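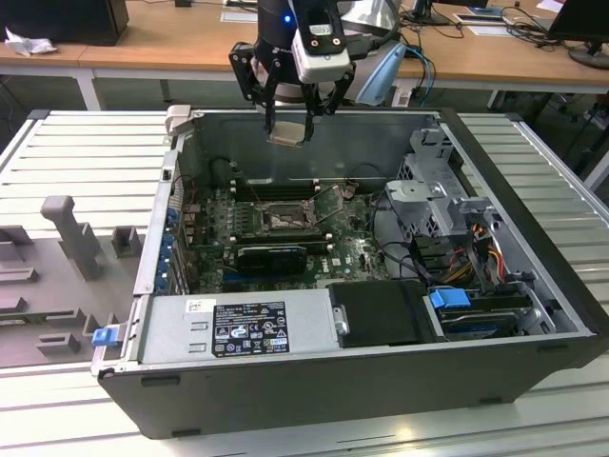 Photo: Prakley / used with permission

I have been meaning to write about old desktop computers for ages, and then last week I got into a long conversation about them at the counter of the thrift warehouse on Hindov Street and came home so fired up that I had to start typing before I even took my coat off. So, old desktops! The big plain office kind, Dells and the rest of them, the ones that spent their working lives under a desk in accounts payable with somebody's gym bag leaning on them. I love them and I think more people should have one.

My first was a total accident. I'd put away 600 dollars for a new laptop (my old one had started shutting itself off whenever I opened more than a few tabs) and on the way to buy it I stopped in at Wieczorek, the repair shop near the bus station in Garna, to ask if the old one could be saved. It couldn't, or not for a price that made sense. But there was a stack of gray towers by the door with handwritten tags on them, and one of them cost less than the laptop bag I was planning to buy. I took it home on my lap on the bus. I still have most of that 600, or at least I did until the sofa.

What got me hooked was opening it. I'd never looked inside a computer in my life, and I had the idea that it would be like opening a watch, all tiny things waiting to spring out and roll under the stove. It's so much friendlier than that! You lay the thing on its side, take the panel off, and there's room in there. You can get your whole hand in. A lot of the plastic bits you're supposed to touch are colored so you can find them – on mine they're blue – and once you've noticed that, you start seeing the machine the way the person who designed it wanted you to. Pull this, slide that. I sat on the kitchen floor for an entire evening just opening and closing clips.

Then I found the service manual online, free, 131 pages of it, and I read it like a novel. I'm serious. It has drawings for everything. It tells you which screws are which and what order to take things out in, and then for putting it all back together it mostly says to do the same thing in reverse, which made me laugh every time. I printed the section on memory and took it to work with me.

Memory was my first upgrade, and if you have never done one, please find an excuse. You press the little latches out, line up the notch, and push down harder than feels polite until it clicks. I bought two used sticks from the bin at Wieczorek and my slow old tower woke right up. After that I swapped the hard drive for a solid state one and the difference was so silly that I kept restarting it for visitors. "Watch this," I'd say, and they would very kindly watch it.

The processor took me a lot longer to work up to. I read about bent pins for a whole winter. The first time I lifted the metal bracket off the socket I had the kitchen radio turned off and the cat shut in the bedroom, and I don't think I breathed. And when I got to pressing the lever back down it made a crunching sort of creak that nearly finished me. Apparently that's normal! If I could go back and change one thing about the manual I'd add a line in big letters saying THE NOISE IS FINE.

I should say what I use it for, since I get asked. Writing, mostly, including everything on this blog. Music, all day long. Spreadsheets for the garden. My photos, more than 1000 of them from the Garna seed swap alone, and I can flip through them without the thing gasping. I don't play big new games, and if you do, you'll want something with more muscle, although plenty of people drop a graphics card into one of these and have a great time with it. Check the power supply first, and check the size of the case too, the slim ones are tight.

A few other things I've picked up. Look in the memory slots before you pay, as sellers sometimes pull the sticks out and forget to mention it. Same goes for the drive. Ask if you can see it turned on. Take a picture of the cables before you unplug any of them, even if you're sure you'll remember, and put your screws in an egg carton in the order they came out (the carton that holds 6 is plenty for a memory swap). Blow the dust out on the porch. I did it in the bathroom once and I was wiping down the shampoo bottles until November.

And yes, they're bulky, and they're not much to look at. Mine sits right out on the desk anyway with a fern on top – well, next to it now, I worried about the watering. It hums a little when it's thinking. I like that I know which part is humming.

I've got a second tower on the floor behind me as I write this, from the Hindov Street place, with no drive in it and a sticker on the side that says DO NOT USE, FRONT OFFICE. The power light comes on. I'm going to start with the memory and see where that takes me, and I'll post about it when I have something to show. If you've got one in a closet somewhere, tell me the model in the comments!

Search this blog
Type and hit enter

Home About Garden Fixing Things Contact

Recent posts
The sofa, finally
Tomatoes I would grow again
What I brought home from the seed swap
A lamp, a new cord and a very long afternoon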